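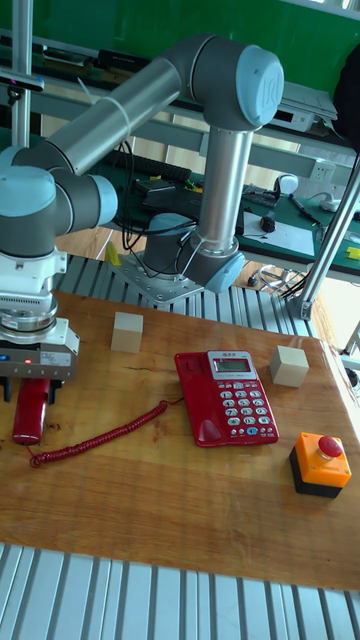 Red desk phone, curly cord driving me up the wall. Any tips?

Posted by modley_moth

Hello all! I've finally got myself a proper red desk phone for the hall table and I love it far more than a grown adult should. It's one of those with a little grey screen at the top, pale keys on the right and the handset cradle down the left side, with a coiled red cord in the same colour. I grew up with a phone a bit like it and there is nothing, NOTHING, like picking up a real handset to talk to my sister for an hour.

The trouble is the cord. It has got itself into a horrid twist, and there is one place where the coil has flipped and runs the wrong way round. Every time I pick up, the whole base comes sliding across the table towards me. It's an old wooden table with a lovely grain (and a few dark marks I've stopped worrying about) and I'd rather not scratch it any more than it is already.

So, two things really. How do I get the cord back into a nice even curl, and how do I stop the base skating about? I'd like to keep the red cord if I possibly can. I did look at new ones but everything in the shop in Akville was black or cream, and it would spoil the look completely!

Thanks in advance, you were all brilliant about my kettle in November.

kerbside_finch

Oh, what a cheerful thing to have in a hall! Yes, you can rescue the cord, I've done loads of these.

First get rid of the twist. Unclip the cord from the base (there's a small plastic tab on the plug, press it and pull gently) but leave it in the handset. Hold the loose end up high, let the handset dangle and let it spin. It will go round like mad, then slow down, then go back the other way a bit. Wait until it hangs quite still. Do this over a cushion or a bed, please, I dropped one on a stone floor once and cracked the earpiece.

Now the flipped bit. Find the exact spot where the coil changes direction, that's your kink. You need to walk it along to the nearest end. Hold the cord either side of the kink and turn the wrong-way loops over, one at a time, always pushing towards the end. It feels as though nothing is happening for the first 10 loops or so and then you see the join creeping along and it's so satisfying! When you reach the plug it simply drops off the end and vanishes.

If the curls are baggy afterwards, wind the cord tightly round a wooden spoon handle, in the direction it already wants to go, and fix both ends with a clothes peg. Some people go over it with a hairdryer on the low setting. I do, keeping it moving and well back, and then leave the whole lot on the spoon overnight. Don't use boiling water, whatever you read elsewhere. The plugs don't like it and neither will you.

For the sliding, turn the base over and look at the feet. They're usually rubber and usually filthy. Wipe them with a cloth and a drop of washing-up liquid, dry them properly and try again before you buy anything. Mine stopped moving after that alone.

One habit that helps: always put the handset back the same way you picked it up. The twist comes from swapping ears and turning it over in your hand, a half turn every call, and it all adds up.

Naciri_Lane

get a detangler. little swivel thing that plugs in between the cord and the handset. cheap as chips, 2 minutes to fit, never think about it again. make sure you get the handset size plug not the wall size, the wall one is wider and won't go in

Folley_and_fern

Both of those are good and I'd do both, untwist it first and then fit the swivel. The swivel only stops new twists, it won't undo the old ones. It also adds a stubby bit at the end of the handset, so check that yours still lies down flat in its cradle with it on. On mine it fouled the edge and the phone thought I was still on a call all Tuesday! You can fit it at the base end if that happens.

About the feet. If washing doesn't do it, a square of that rubbery drawer liner cut a little smaller than the base works a treat and you can't see it. I wouldn't use the sticky putty on an old wooden top, it left a greasy patch on mine that took 7 goes with a soft cloth to shift. And have a look at where the phone sits. If the base is at the back of the table and you stand at the front, you're pulling on the cord at every call. Move it nearer and turn it slightly towards you, so the cord can lie in a loose loop on the table on the handset side.

For a replacement in red, try searching for "handset cord" along with the length. I found far more that way than I did looking for phone cords in general. Reds do vary a lot though, so hold on to the old one until you've put them side by side.

modley_moth

You lovely people. Did the dangle over the spare bed and it spun for AGES. The kink is about halfway along now and I've had to stop for tea because my thumbs hurt. Feet were disgusting, all clean now, and the base is staying put so far. Going to get some of that drawer liner anyway, as the cutlery drawer could do with it too.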